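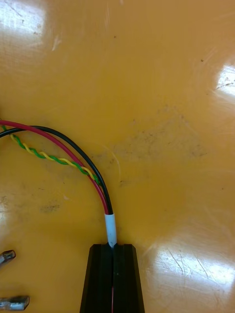

Section 4 covers teaching the Rostel planner how to treat parts that bend, and we would ask you to read it through once before you touch a single slider, even if you have set up Rostel on rigid parts before. A cable is a different sort of customer. The planner needs one spot on it that stays more or less the same shape however the rest is lying, and on a bundle like this one, the short white sleeve just above the fingertips makes a very good reference. The wires beyond it can sweep off in any curve they please, and the grasp is still planned from the sleeve.

Setting up a cable grasp

1. Open Custo and load the workcell you saved in Section 3.

2. Choose Part Type, then Flexible. The Rigid Pose box will turn gray, and that is as it should be.

3. Draw the reference region around the sleeve only. Do please resist the temptation to include a bit of wire for good measure – the matcher will try to learn the bend as well, and then you will be back here.

4. Set Approach Speed to 30 and leave Closing Force on Auto for now.

5. Press Simulate. Custo runs 1,000 trial approaches and lists any that would touch a neighboring wire.

Note: A shiny tabletop throws back the overhead lights as pale patches, and a white sleeve can get lost in them. If the match score drops below 43, turn on Glare Mask before you change anything else.

Caution: Keep your hands out of the cell whenever the Live light is on, even if the arm is standing still and seems to be thinking.
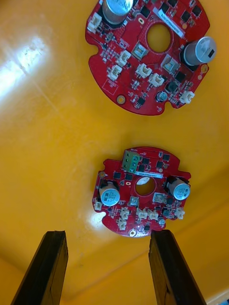 Fledcombe, 31/08/2019

Revised text for circuit boards, replacing the April pages. Round boards gave several of our readers trouble with the Qaisi perception module, and we are grateful for the letters. The outline alone says very little about which way a round board is turned, so Qaisi now looks at features inside the rim as well.

6. Choose Part Type, then Rigid, and tick Use Inner Features.

7. Mark the central hole first, then the white label, then the green terminal block if your board has one like the lower board here.

8. Add the tall capacitors as Keep Out zones – the fingers should never plan a path through them.

9. Save the part under a new name and run Simulate again.

Note: With two boards in view, Qaisi offers both as candidates. Click the one you want before pressing Plan, or set Pick Order to Nearest and let it choose for you.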